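Home Products Pricing Help Desk Contact Log In

Linach Contact Manager

If you send a newsletter, a monthly notice or a string of reminders to your customers, you already know that the writing is the pleasant part. The list is where the evenings go. Names arrive from the shop counter, from the website form, from an old spreadsheet that someone saved under three different titles, and before long the same person is getting your spring offer twice at two addresses and wondering what you are up to. Linach was made for that mess, and we are very fond of it.

Linach sits beside whatever mailing program you use now. You bring in your contacts from a spreadsheet or a plain text file, and it reads through the whole lot, puts likely duplicates side by side and lets you choose which one to keep. It will not merge anything behind your back. Our first version did, back when it was still called Flelavden, and a garden supply store in Donley wrote us a very polite letter about a father and son with the same name. We have asked first ever since!

Groups are the part most people end up loving. You can sort contacts by town, by the date they joined, by what they last bought, or by any note you care to type in yourself, and a group keeps itself up to date as new people come in. So if you make a group for everyone who signed up in March, you make it once and leave it alone. Groups can sit inside other groups too, up to 2 levels deep, and that has been plenty for everybody we have heard from so far.

Unsubscribes are handled the moment they come in. A person who asks to leave is moved to a resting list, and if their address turns up again in some later import, Linach holds it back and tells you so. You can print the resting list or save it as a file whenever you like.

The Mansour edition is for offices where several people share one list. Each person has a separate sign-in, and there is a running history of who changed what, which has settled a few friendly arguments in our own office.
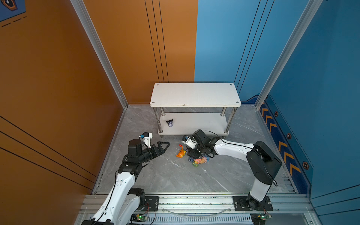 Both editions come with the same import tools, and both will open files saved by the older Flelavden program, so there is no need to start over if you have been with us a long while. The standard edition holds 700 contacts. Mansour holds 3437 – an odd number, we know, but it is the one on the order form and the one you will get. If you are close to the limit, a small counter at the top of the screen turns yellow, and you can move up to Mansour without loading your contacts again.

Help is by email or phone. Do-yoon Bae looks after the help desk and wrote most of the manual, all 336 pages of it, though the first chapter will carry you through your first import just fine. New customers are welcome to join the Tuesday walkthrough, where you can bring your own list and ask whatever you like – messy spreadsheets are very welcome.

To order, choose an edition on the Pricing page. Your license key comes by email, along with a link to the installer and a short sheet on saving a backup copy of your contacts before the first import.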